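Nunach Community Pantry: progress report for June

Dear Rosalinda,

Another busy month, and I'm happy to say the new sorting corner is finally earning its keep! We gave out 735 bags of veg in June (our best yet) and Precious has finished the sign-up sheets you asked for.

Storage

The cardboard trays have gone, hooray. We've switched to woven baskets for the loose items, and they're so much nicer to look at on the tables. Erlinda wants one for each kind of veg, and I'm inclined to let her have her way. They wipe down easily and the rolled rim is kind on the hands when you're lifting a full one.

Still to sort out: labels that stay put on the weave. String tags from Stavum were hopeless, so we're trying pegs next.

One of the woven baskets on the white table, with a pale yellow item in both views:
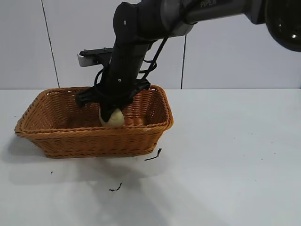
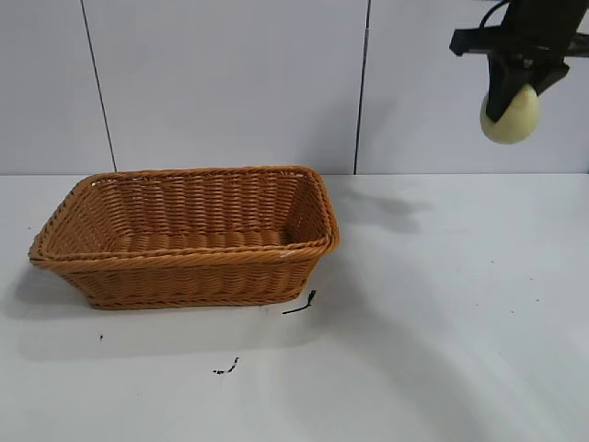
Money

We've spent £2,429 of the grant so far, mostly on shelving and the baskets. The Forsberg invoice for the last 2 shelves hasn't come in yet, so please expect that in my next report. I've also put £47 aside for the pegs and some decent marker pens.

Best wishes,
Milagros Tagle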